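Jewelry insurance: read it before you renew

Every November the renewal letters go out, and every November a few of you write to ask whether the separate jewelry cover is worth having. My answer has been the same for years. Maybe, but probably less than the leaflet says.

Take the Fanov add-on, which several members have been offered this fall. It costs 52 dollars a year on top of the regular home policy. The headline promise is "full replacement," and I would like to know who wrote that, as page 8 of the terms says something else. Full replacement means the price Fanov's own supplier would charge them. If you want cash, you get that figure less 25 percent. Your grandmother's chain will be replaced with a chain.

What counts as kept safely

The wording asks for items to be stored in "a suitable container" when not worn. I called to ask what that meant and spoke to two people, who gave me two answers. One said any closed box would do. The other said it had to be a locked safe bolted to the floor. I asked for it in writing and am still waiting.
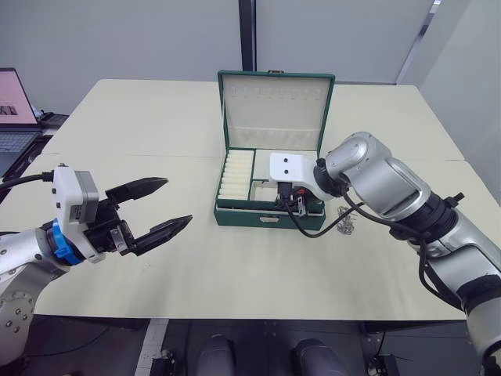

The appraisal trap

Most policies want a fresh appraisal every two years. Nellance will do one for you, at your expense, and the value has a funny way of going up. So does the premium. The payout, as far as I can tell, stays tied to that supplier price — so you may be paying to insure money you will never see.

Before you sign anything, dig out your ordinary home policy and find the limit for a single item. A plain silver necklace or a couple of rings may well fall under it already, and then the extra cover buys you very little. Take your own pictures, keep receipts if you have them, and write down any engraving word for word.

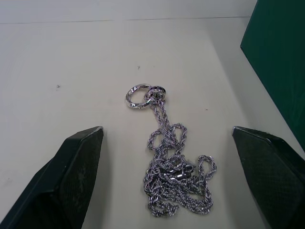 Tülin Dağdelen disagrees with nearly all of this. She claimed on her add-on last winter for a lost bracelet, was paid in eight days, and says her home policy would have given her nothing, as it only covered theft from the house. I went back and checked mine, and it has the same gap. That is a fair point, and worth a phone call to your insurer. I still wouldn't pay for the appraisal.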